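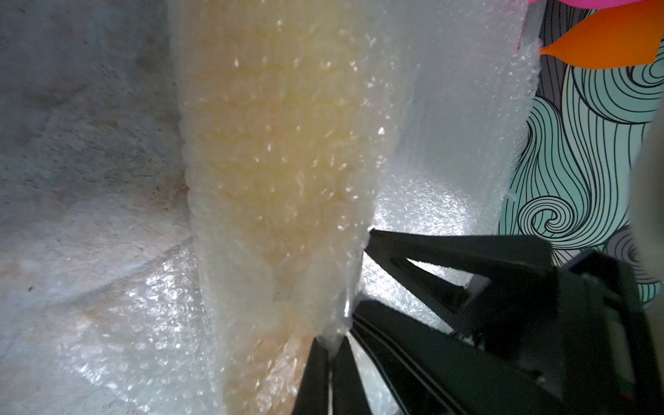
Bubble wrap on the roll, with a wider sheet next to it.

Keeping a Hardware Wallet and Recovery Phrase Safe at Home

By Tianyou Yuan
April 28, 2022

Prices are down and a lot of people are moving coins off exchanges. Once you do that, the recovery phrase is a household item like a passport or a house deed, and it needs a proper place. These tips apply to the Dirnau and the Plodero, the two wallets I use, and to most others.

Write the phrase by hand

Use a pencil or an archival pen. Ballpoint fades and gel ink runs when it gets damp. Number the words as you go, whether your wallet gives you 12 or 24, and print in capitals. Read the list back against the screen before you press confirm.

Don't take a photo of it. Don't type it into a notes app or send it to a printer – many office printers keep a copy of what they print.

Make a metal copy

Paper is fine for the first week. After that, stamp the words into a steel plate. A cheap letter punch set and a hammer will do. Work on a concrete floor or an anvil, tape a straightedge to the plate, and hit each letter once, hard. The first 4 letters of each word are enough if your wallet uses the standard English list. Practice on scrap first. My first plate had an upside-down N in it and I had to start over.

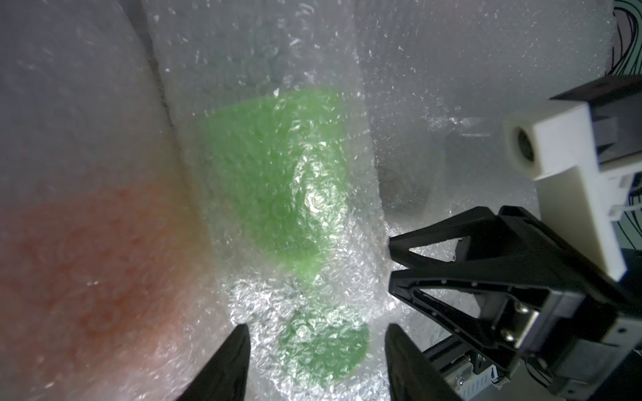
Bright green showing through layers of bubble wrap.

Where to put things

Keep the wallet and the phrase in different rooms, or better, different buildings. Avoid the kitchen and the bathroom. Attics get too hot in August for anything with a battery in it. A shelf in an inside closet, with humidity under 60 percent, suits most devices.

Put the wallet in a small zip bag with a silica packet. Coil the cable loosely and store it in the same bag. Leave the bag unlabeled.

If you use a fire safe, check it for damp twice a year. The seals hold moisture in as well as out.

Twice-a-year check

Plug the wallet in, enter the PIN, and install any update from the maker's own site. Look over the plate for rust. Make sure the person who would handle your estate knows that the wallet exists and where the instructions are kept – they don't need the phrase itself today.

More in this section: Labeling Old Hard Drives / Cleaning USB Ports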